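Section 4: Setting up your larder list

Right, you've got Dandura installed, you've made your household and you've picked a language. Now comes the bit I enjoy most, which probably says a lot about me: telling the app what food you've got in. I'm Muthu Subramaniam, I wrote most of the larder side of Dandura, and I use it at home in Sedport every day, so what follows is how I do it myself.

Before you start, make sure you're on the Larder tab and not Shopping. They look very alike (I know, I know, it's on my list to fix).

4.1 Make your shelves

1. Tap Larder, then the plus sign in the corner.
2. Choose New shelf and give it a name. Mine are called Tins, Jars, Baking and Odd Stuff.
3. Pick a colour if you fancy one. It only changes the stripe down the side.
4. Tap Save.

You can have up to 37 shelves. Please don't! I tried it once with a shelf for every kind of pasta and spent more time scrolling than cooking.

Note: if you share your larder with someone else, they'll see new shelves the next time they open the app. They can rename them too, so agree on what goes where first.

4.2 Add your tins

I always start with tins because they keep still for months and you get a nice long list quickly. Take them out of the cupboard and work on a clear bit of worktop, one at a time.

1. Open the shelf you want and tap Add item.
2. Type a name. Keep it plain: "chopped tomatoes" is easier to find later than the full name off the label.
3. Put in the weight if you use the recipe matcher. Skip it if you don't.
4. Enter the best-before date. Month and year will do, so June and the year is fine.
5. Set the number you've got, then tap Save.

If you want a picture next to the item, tap the little square beside the name and choose one from your phone. Stand the tin upright and get the lid and some of the label in.

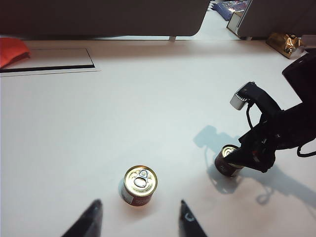
Fig. 4: A small ring-pull can with a gold-coloured lid and a dark red label.

Pictures are handy for anything that comes in several sizes, and for people in the house who never read the names (my lot, for instance). Each item can hold 2 pictures. Add a third and the oldest one drops off without asking you, so keep a copy on your phone if it matters.

Caution: deleting an item deletes its pictures as well, and there's no undo. If you've only run out of something, set the number to zero and leave it on the shelf.

4.3 Set a low-stock warning

1. Press and hold the item until the menu pops up.
2. Tap Warn me.
3. Choose the number you'd like to be warned at and tap Done.

When you get down to that number, the item hops over to your Shopping tab. I have coconut milk set to two and rice set to one bag. Baked beans have no warning at all, as we always seem to have ten of them.

4.4 Move things about

Drag an item by the dots on its right-hand side and drop it on another shelf. On older phones the dots can be fiddly, so use press and hold, then Move to.

Shelves sort by date to start with, oldest at the top. To change that, open the shelf, tap Sort and pick Name or Newest. The app remembers your choice for each shelf separately, and I keep Baking on Name because I can never find the bicarb otherwise.

Once your shelves look right, go on to Section 5 and link them to your recipes.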